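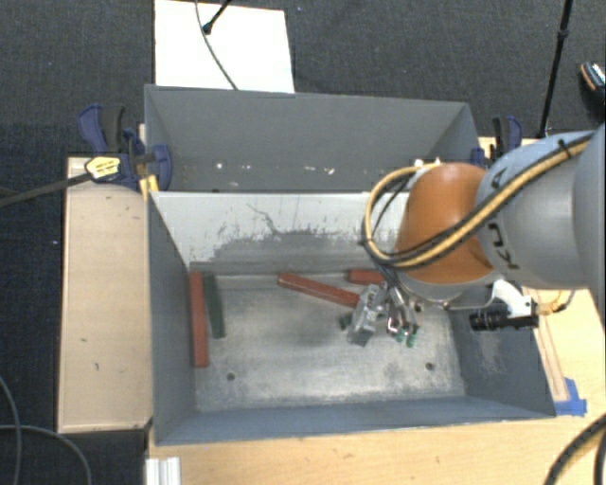

## Session 4 notes — bins, clamps, short stock

Workshop Practice 1. Handout for both groups, 6/21/19. Bring it with you, I'm not printing spares again.

Carry on from last time: everyone had a bench layout drawn. Most of them fell apart at the same place, the loose pieces. Sticks, offcuts, dowels. So today is containers.

### Bin types

- Straight wall. Holds the most for its footprint. Short pieces end up flat against the wall and are a pain to get a finger behind.
- Sloped wall. Walls lean in toward the floor, so stuff slides down to the middle. Mostly. Gray sheet metal bin on the light wood table is this kind.
- Divided. Next session.

Look at where the four sticks sit in the sheet metal one. Dark green and one reddish-brown lying side by side at the left, one on the diagonal near the center, and a short one up against the back wall. The back wall one is the akward case. Slope or no slope, a piece lying along a wall has one long side you can't reach. Write that down, it comes back in the exercise.

### Wear

Scuffs tell you about use, but not which use. Floor of that bin has pale patches and dark smudges, back wall is scraped along the lower part. Fine for sheet metal. Painted bins: check for flakes before you put finished parts in. A scuffed floor also makes dark stock harder to spot — pick stock colors with that in mind if you get the choice.

Holes in the floor: know how big they are before you load anything small.

### Holding the bin down

A bin that walks across the bench is worse than no bin. Options, in the order I'd try them:

1. Clamps on the rim. Upper corners first. Two close together at one corner is OK if that corner takes the push.
2. Screws into the bench. Permanent, ask first.
3. Tape. Good for marking a position on the table. Not for holding any weight.

Clamp handles should point away from where your hand goes in. Géza Kocsis's group had theirs facing inward last time and you all saw the knuckles.

Clamp brands: we have Vastik and Gralleck in the cupboard. Gralleck ones open wider, Vastik pads mark soft wood so use a scrap under them. Put them back on the right hook please.

### Stock for today

Box of 100 sticks per bench, from Wodora. Mixed colors. Sort by length first, THEN color. Doing it the other way means handling everything twice.

### Exercise

- Tip ten sticks in. Don't arrange them.
- Sketch from above, mark each one: open, crossed, or against wall.
- Take out one at a time, no moving the others. Note which one stops you.
- Repeat with the straight wall bin.
- Compare. Two or three sentences, not a page.

Reading: Ait Ali handout on bench storage, the part on wall angles. Skip the bit about drawer runners, we dont have any.

Sketches go in the tray by the door before you leave. Names on the front.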